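How to Budget for a Pair of Hand-Held Grippers (Before You Buy the First One)

By Kalliopi Athanasiadis
April
12 comments | 209 shares

I get the same email over and over: "I want to start recording tabletop demos, which gripper should I buy?" And I always write back with a question of my own, which is what's going on the table? The gripper is the fun part of the shopping list (I know, I love it too!) but it's the last line I fill in now. So here's how I plan a setup, in the order I do it.

Step 1. Write down the objects first

Get a sheet of paper and list everything you want picked up, moved or sorted. Go round your house if you're stuck. Next to each one, write the widest side and the thinnest side. Those two columns tell you the jaw opening you need and how nicely the pads have to close, and you'll be surprised how many grippers drop off your list right there.

Put in some awkward stuff. A mug is easy. Thin, stiff things are where pads earn their money, so I always include a comb and a few small blocks. 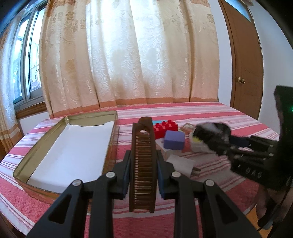 Comb between the jaws, tray on the left, second gripper at work on the right.

Objects are the cheap part, so be generous. I set aside 100 dollars for the whole pile and most of mine came out of kitchen drawers anyway. A tray is worth having too, because it gives every item an obvious place to go.

Step 2. Decide on one or two

If you can possibly stretch to a pair, plan for a pair from day one. I bought a single Clokatum, spent months with it, then went back for the second and found the pads had been changed in the meantime. I ended up replacing both sets so they'd match. Lesson learned, and not cheaply!

Two grippers also means double of the dull things: cables, chargers, spare pads, storage on your computer. When I price a pair I make one column for the left hand and one for the right and fill in both all the way down, even when it feels silly.

Step 3. Ask about the parts that wear

Before you order, email the seller and ask:

- What does a set of pads cost, and can I buy one side alone?
- Are the pivot screws a standard size?
- Is the cable replaceable or is it fixed into the housing?
- How long do spares take to arrive?

Coltoton answered me the same evening. Talpur took 12 days, and that told me plenty about what a broken part would be like. I'd pay a bit extra for the quick reply, personally.

Step 4. Price the table

You don't need a lab. A table by a window with a cloth on it will do fine, and a cloth stops little things skating off when you nudge them. Do leave a line for a lamp if you want to work evenings, and one for a power strip with plenty of outlets (I've yet to meet the person who bought one too big). Then stand at the table with your arms out and check that you can reach the far side holding something heavy. If you can't, use a smaller table. It's free.

Step 5. Add a cushion, then wait

My own sheet came out 209 dollars over what I'd told myself, nearly all of it cables and spares. So now I put a "forgot about this" line at the bottom and I don't touch it until everything else has arrived.

Then leave the sheet alone until Sunday and read it again with coffee. I took a fancy Flalport carrying case off mine that way. The old towel I wrap everything in works great.

Once it's all ordered, label your cables left and right the minute you open the box, and keep the object list taped up near the table. You'll be adding to it.

Share this post (209)

Related posts
Clokatum or Coltoton: which pads should you order?
Fixed and replaceable cables, a buyer's checklist
Setting up a demo table in a spare room
My gripper spares drawer, sorted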